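Let kids wear sweatpants to school

I went through the Piltmont Middle School dress code last week with a cup of coffee and a pen, and by the second page I had put the pen down and was mostly sighing. Ten pages! The attendance policy is two. The reading list for the whole of seventh grade fits on a bookmark.

I'm not against rules. I taught at Piltmont for five years and I know what a hallway with 700 kids in it sounds like after lunch. Tell them no swear words on shirts, fine. Tell them to wear real shoes in the science lab, please do. But there is a paragraph about "lounge-type bottoms" that gets kids sent to the office for wearing a soft waistband, and every time one of them goes down there she misses fractions.

Senad Angelovski, who has the room next to my old one, kept a tally one March. He had nearly 200 minutes of missed class on his sheet by the end of the month, all of it for clothes. He brought it to a staff meeting and got thanked for it, and then we moved on to parking.

The argument I always hear is that kids should dress for the job. Which job, though? I work from my kitchen now, and so do half the parents on our street. My daughter has been doing school from her bedroom since the fall and her grades went up a little. She wrote a really good paper on volcanoes, and I couldn't tell you what she had on.

And then there's money – the part we all get shy about. A family with three growing boys is buying pants all year long. Sweatpants stretch, they wash, they go to the next brother down. Some kids can't stand a stiff seam or a button, and their parents have to bring a doctor's note to get around a rule that didn't need to be there.
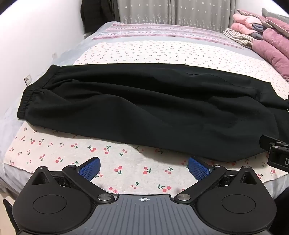
Black sweatpants, ankle cuff and all.

The board takes up the handbook again before kids come back to the building full time, and I hope they cross the paragraph out. Keep the shoes rule. Keep the one about hats in assembly too, if it makes somebody happy (I never enforced it, sorry). But let the kid in the soft pants sit down and do her fractions.

Comments go to the school office, and they do read them. I've sent mine in already – it ran a bit long.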